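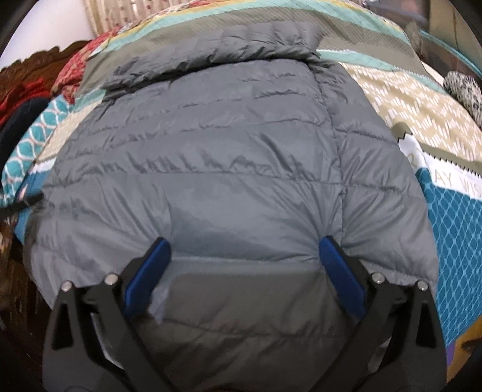
4.2 Avoidance of former acquaintances at shared social events

Participants in the Tarkdale sample were asked to recall the most recent gathering at which they had met a person with whom they were no longer on friendly terms. Of the 638 adults who returned the questionnaire, 47 per cent could name such an event within the previous two years. Weddings and milestone birthdays were mentioned most often, followed by funerals and leaving parties. Figure 2 shows a grey quilted jacket laid over a patchwork bedcover.

We coded the free-text answers using the scheme set out by Vidal and Mets in the Flomcombe pilot, with one change. The pilot treated "kept away" as a single category. In the present data this hid a difference between respondents who had planned to keep away before they arrived and those who decided to do so on seeing the other person. The two were therefore coded separately, as planned and unplanned avoidance. Agreement between the coders (Tamošiūnaitė and Vasiliauskas) was acceptable for planned avoidance and weaker for unplanned avoidance, where many answers were short. Disputed answers were settled by a third reader.

Planned avoidance was more common among respondents who had once shared a household or a workplace with the other person. It usually took a practical form: arriving after the meal, asking the host about seating, or leaving before the dancing. Several respondents had told the host of the difficulty in advance. Others had not, and gave as their reason that the host was a friend of both parties and should not be made to choose. One woman, aged 40, wrote that she had "sat through the speeches looking at the back of his head and gone home on the early bus".

Unplanned avoidance was described in vaguer terms. Respondents wrote of moving to another room, joining a conversation in which they had no interest, or spending a long time at the buffet. A smaller group reported a brief exchange of greetings followed by no further contact. We counted these answers as avoidance only where the respondent said that the exchange had been cut short on purpose.

The length of the lapsed friendship had little bearing on either form. The manner of its ending mattered more. Where the friendship had ended in an open quarrel, respondents tended to report planned avoidance; where contact had simply faded, they tended to report greeting the other person and, in some cases, talking at length. This agrees with the interview findings from Ginley, although the Ginley participants were older and most had lived in the town since childhood.

Ķēniņš has argued that a faded friendship keeps a low-cost route back which a quarrel removes. Our results are consistent with that view but do not test it. The questionnaire did not ask whether respondents wished to resume contact, and those who had talked at length were not asked what followed. A question on this point was added to the Krūmiņa survey in November.

4.3 The part played by the host

Hosts were named in roughly a third of all answers, most often as the person who had failed to give warning of the guest list.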